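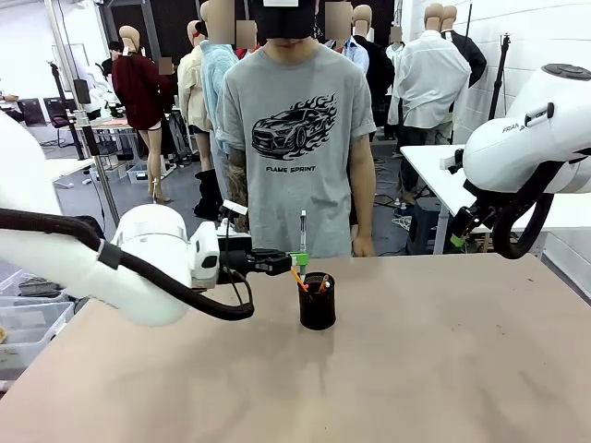

The Pencil from Veneck

My aunt kept a shop for clothes in Daller, on the street that goes down to the old bus station. When she became too old for the stairs I came to help her, first for one summer, and then I stayed. I was not good with customers. I was good with the mannequins, and I was good with the table.

The table was at the back, between the mannequins that were waiting for the window. It was large and light brown, with small dark marks in it. On this table we opened the boxes, wrote the price tags and ate our lunch. My aunt had one rule for it. In the evening, everything that writes must be back in the black holder.

"A shop that cannot find its pen is closed," she said. She said it also to people who had only come in to get out of the rain.

In the holder there was a white pen with a black top, for the order book. There were two pens with pink and white on their tips, which were for me, because my aunt did not like them. And there was the orange pencil. It always leaned to the left, and I was not allowed to sharpen it.

I had asked about the pencil in my first week. She told me that it came from Veneck, and then she went to see if the door was locked, although it was two in the afternoon.

That year a letter came from Sveinbjörnsson, the company that owned the building. It was a polite letter. It said that we could stay if we signed for nine more years, and that the new rent was written on page four. My aunt read page four standing up. Then she put the letter under the holder, with only one corner coming out, and for many days we wrote price tags next to it and did not speak of it.

I started to count the money at night, when she was upstairs. I am slow with numbers in this language, so I counted in my own. The result was the same in both. We could stay if we sold more winter coats than we had ever sold, or if we both stopped eating.

One Sunday I came down early to dress the mannequins for fall. I like this work. They have no faces, so you must say everything with the collar and with the shoulders. I had given a green scarf to the tall one by the wall and I was looking for a pin when I saw my aunt at the table. She had her coat on, and the orange pencil was in her hand.

"Sit," she said. "Not on the boxes."

I sat. She turned the letter over to the clean side and she began to draw. I had never seen her draw. She made a long line, and then some short lines beside it, and I understood that it was a street.

"This is Veneck," she said. "This is the baker. Here is the school, and here they had a shop with paper and ink. I worked there when I was younger than you. The owner gave me this pencil on the last day, when I told him that I was going to Cirnow to learn sewing. He was angry. He gave me the pencil and he said, now you can write to me and tell me that I was right."

"And was he right?"

"About Cirnow, yes. It was terrible. I was cold for two winters." She made the roof of the baker a little darker. "But I did not write to him. I was too proud. Then somebody told me that the shop was gone, and I had the pencil, and no address."

She drew for a long time. She put in a well, a dog, and a wall with a hole where the children went through. The point became round and the lines became thick. When she could not draw any more with it she held it out to me across the table.

"You have a knife for the boxes," she said.

I sharpened it very slowly. I was afraid that it would break, and one time it did – a small piece, no longer than a grain of rice. My aunt picked up the piece with the tip of her finger and looked at it, and then she wiped her finger on her coat.

"We will not sign," she said.

I said that maybe we could ask for a lower rent. I said that I had seen a smaller place near the market, with no stairs at all, and that the mannequins could be carried there by hand if it was not windy. I had not planned to say this. I had only walked past the place, perhaps more often than I needed to.

"How big is the back room?" she asked.

"There is no back room."

She thought about it. Then she put her hand flat on the table and moved it from one side to the other, as if she was taking off dust.

"And this? Will it go through the door?"

I did not know. I took the tape from my neck and we measured the short side together, she on the one end and I on the other. It was sixty-seven, in the old inches that she still used from Cirnow, and she told me to write it down before I forgot. I put out my hand for one of my pink pens.

"Use the pencil," she said.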